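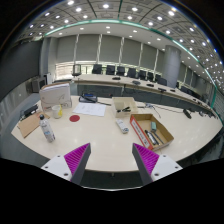 16 Mar 2024 – Jetmont, big conference room

Notes on room reset, for me + whoever takes the next shift.

Started on the front table again. Bottles first, paper and small stuff later. Cunex planner wants every pick named in the log before you close the fingers – slows everybody down. Asked for a shortcut key in February, still nothing.

Room crew used to do the whole reset by hand, two people. Under the Morgan plan one person sets out and clears, the other checks the log and fixes labels. Same pay grade, different job. The one on labels says the shoulders are better and the eyes are worse. Fair.
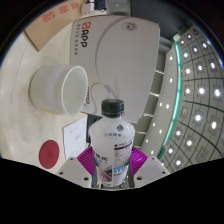
Grip height matters more than I wrote last time. Too high and you're on the shoulder of the bottle, pads have nothing flat to hold. Aim for the label. Go in slow, stop, then close. Target is 300 good picks before we hand over to Flandidlow, rejects don't count.

Open question from the crew: who resets the room when the arm is down? Not in the plan. Needs to be in teh plan. They also want hours for the label work put on the rota, not squeezed in after meetings. I agree, will write it up.
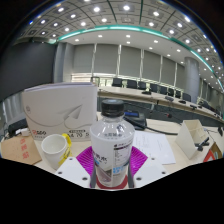 Bottle between the pads, long curved table behind.

Breaks: 10 min per hour off the tool, wrist gets sore otherwise. Swap hands if you can. Log says 20 min blocks but that was set by somebody who hasnt held it.
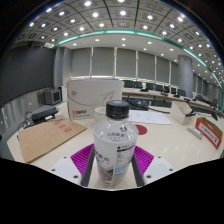
Pads on the label, box behind the cap, cup to the left of it.

To do
– shortcut key, ask Cunex again
– down-time cover, in writing
– spare pads
– paper picks, not started

Recent entries
Label names, short list v2
Rota draft with crew comments
Jetmont: chair spacing and the cart
Flandidlow handover checklist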